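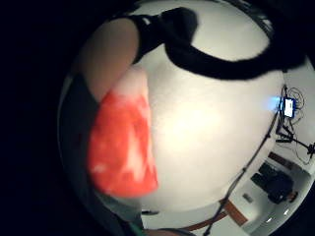 The white room at Clumau, small screen lit on the right.

August 4, 2022

Went over to Clumau after lunch. Margarida had the table set up already. The job was meat on to a plate and off again, over and over, with a hand gripper, so that the program has something to learn from. I did my share and my wrist knows about it.

I have been at this since the spring and people still ask me whether a machine can do the housework yet. My sister asked again on the phone on Sunday. I said it depends which bit. Taking a mug from a shelf, yes, most days. Putting a lid on a tub, sometimes. Folding a sheet, I would not wait up for it. She wanted to know about the ironing and I changed the subject.

Meat is a bad one. A block of wood is the same shape wherever you hold it, but a slab of beef hangs differently each time and the weight goes to the end you haven't got. If you grip at the edge it sags. If you grip in the middle it folds over the jaws and you can't see where the plate is. I do all this without thinking when I cook, and I found today that I had to think about every bit of it, which made me clumsy.
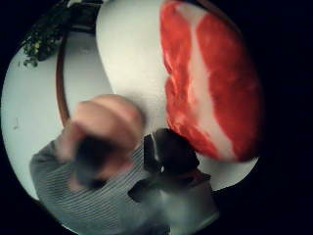

Photo: Sayaka Hirose

The fat makes a difference too. There is a wide white band running down that piece with thinner lines off it, and fat and lean don't give the same way when you squeeze. Horácio worked behind a butcher's counter in Seixas before he came to us and he says he could tell with his thumb where to take hold. I asked him to explain it and he had a go, then gave up and just picked it up to show me. I wrote down what I could.

He doesn't think a shop will have a machine on the counter in his working life. Slicing, yes, they have had slicers for ever. Packing trays on a line, yes, if every tray is the same. Serving a woman who wants a bit less than that, no, the next one along, and can you take the fat off – he says leave that to him. Natália thinks he is wrong and that it will be the plain lifting and laying out first, early mornings, before the shop opens. I lean towards Natália but I wouldn't put money on it.

We have 262 usable goes at the plate job now. The plan says 3000 by the end of September. At today's pace we won't get there. I said so and Margarida wrote it on the board.

The last test of the Prindska arm was on Tuesday. 121 tries at putting a sponge on a dish, 80 of them good. That sounds all right until you think of standing in your own kitchen watching the other 41. Polyxeni wants to try it on chicken next. I would sooner stay with beef until we understand it.

Home by seven. Made an omelette, couldn't face anything red. Washed up by hand, dried up, wiped down, and noticed for once how many times I turned the cloth over to find a clean part. Must ask whether anyone at Celness has tried cloths. Bins out tonight, brown one.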